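Module 4 – Travailler autour d'une cellule à deux bras
Support de cours, Maarten Smits

4.1 Zone et distances

Le marquage au sol délimite la zone de circulation. Pendant un essai, les observateurs restent debout derrière la table, mains hors du plan de travail. Une seule personne donne les consignes à l'opérateur. L'arrêt d'urgence est testé le lundi, avant la première prise, et le résultat est noté dans le registre Akadeck.

4.2 Objets et bacs

On ne pose sur la table que les objets de la tâche. Les bacs se placent de chaque côté, toujours aux mêmes endroits. Gobelets en papier et feuille d'aluminium conviennent bien aux exercices de tri : légers, déformables, sans danger en cas de chute.

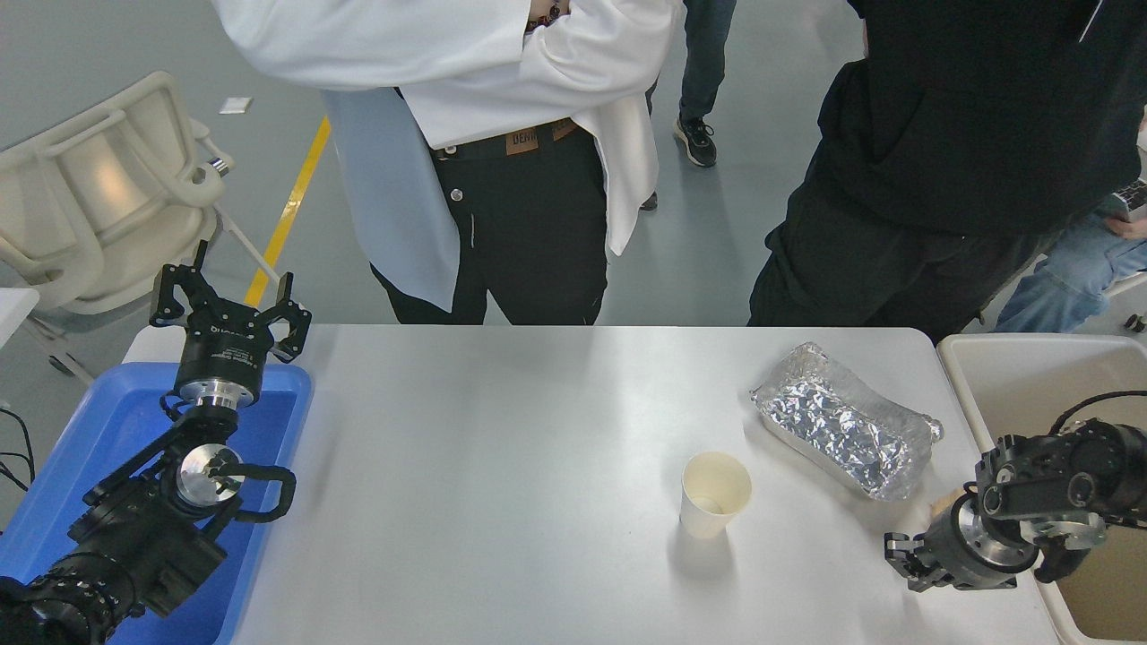

Table de travail, un bras de chaque côté

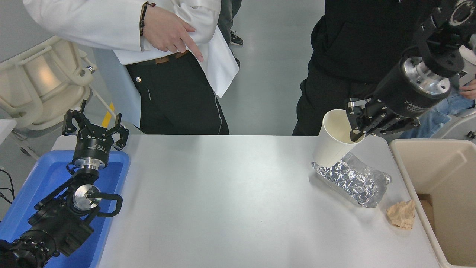

4.3 Vitesse et effort

En présence de public, la vitesse de l'outil est limitée à 200 mm/s. L'effort de serrage se règle à 8 N pour le papier. Toute modification passe par Valter Sjögren et figure sur la fiche 313.

4.4 Fin de séance

Ramener les deux bras en position de repos, couper la puissance, puis seulement débarrasser la table. Les câbles se contrôlent à la main, hors tension. Un câble pincé se signale le jour même.

À lire pour la prochaine séance : guide Egilsson, chapitre sur l'analyse des risques.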